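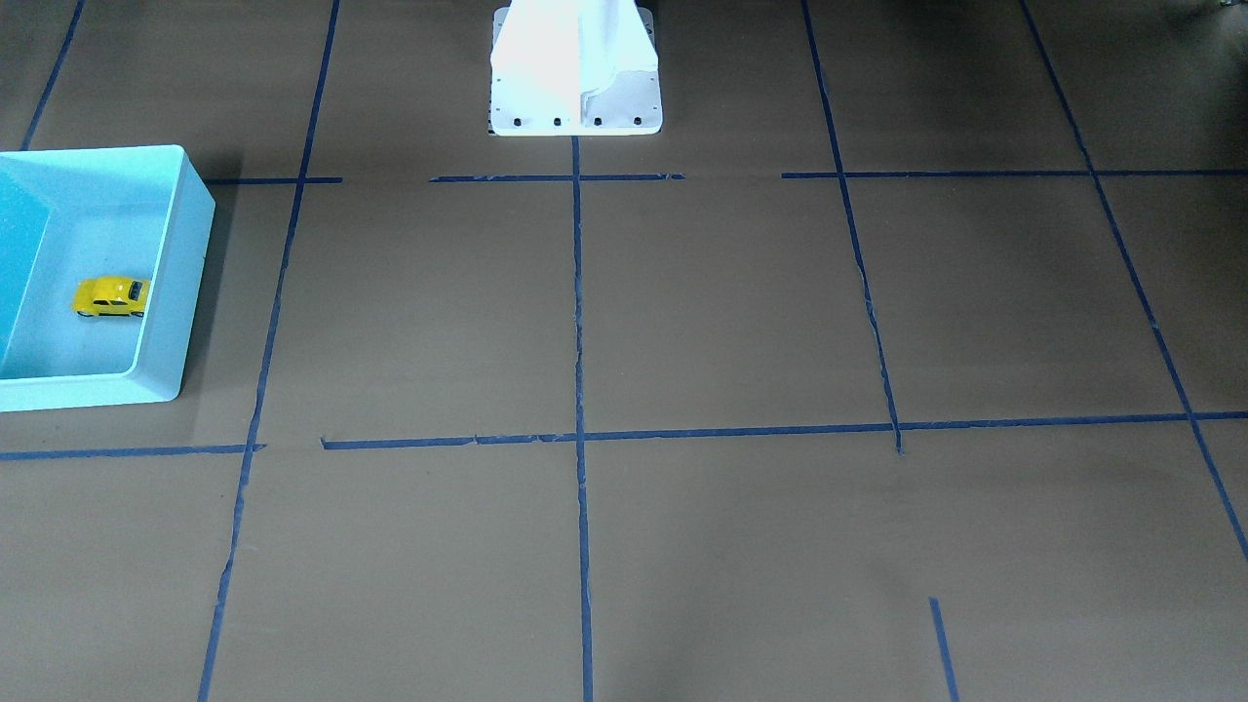
Blue tape on brown paper, with a toy car in the bin.

The Ferry Office at Stodska

The letter said the office would close at the end of September, and that Heiðrún Þórarinsdóttir should box up the ledgers and leave the keys with the harbor master. It was signed by someone in Doment she had never met. She read it standing up, put it in the drawer with the rubber bands, and went out to sell tickets for the 7:40.

There were four passengers. One was a man taking a door across to Sison. He had wrapped it in a bedspread and wanted to know if it counted as freight.

"Is it longer than you are?" she asked.

He stood it up beside himself to check. It was.

"Then it's freight."

He paid without arguing. She wrote the ticket number in the ledger, 3501, and the word door.

Unathi Mofokeng came in after the boat had left. He ran the engine room three weeks out of four, and on his week off he came to the office anyway and drank her coffee. He had heard about the letter already. The harbor master had told the crew before he told her.

"They're putting in a machine," he said. "Over by the ramp. You touch the island you want and it prints the ticket."

"What does it do about doors?"

"I didn't ask."

She had started on the ledgers by then. They went back to her uncle's time, and his handwriting was so small that she needed the desk lamp to read it. He had put down everything. One summer he had charged for a beehive, and then in the next line given the money back. A woman named only as Trevo's mother had crossed every morning for a whole winter, and in the spring she had stopped, and there was no note about it. He had just left off writing her name.

"Who was Trevo?" Heiðrún said.

Unathi leaned over to look. "Before me."

"Before me too."

She called her aunt that evening. Her aunt was eighty-eight and heard well enough if you didn't shout. Trevo was a boy with bad lungs, she said. He had been in the hospital on Sison, back when Sison had a hospital.

"Did he get better?"

"He moved to Doment and sold carpets," her aunt said. "He got very fat. Why?"

"He's in the ledger. His mother is."

"Your uncle never charged her. Did he write that down?"

Heiðrún took the book over to the lamp. There was a column for the fare, and beside the woman's name it had a figure in it every day, the full price. She turned back a few pages and it was the same.

"It says she paid."

"Well, somebody did," her aunt said, and then she wanted to talk about her hip.

In the last week the wind came around to the north and two sailings were canceled. The man with the door came back, still with the door. It had been the wrong size. He was annoyed with his brother-in-law, who had done the measuring, and he told her all about it while the rain ran off the bedspread onto the floor. The return fare was the same as the fare over. She looked at the freight column for a while with the pen in her hand.

"Go on," she said. "Get it out of the wet."

After he had gone she wrote the number and the word door, and filled in the full amount. Then she took the money out of her own coat and put it in the cash box.

Unathi was at the window with his cup. He asked if there was any more coffee, and she said there was, but it was from this morning.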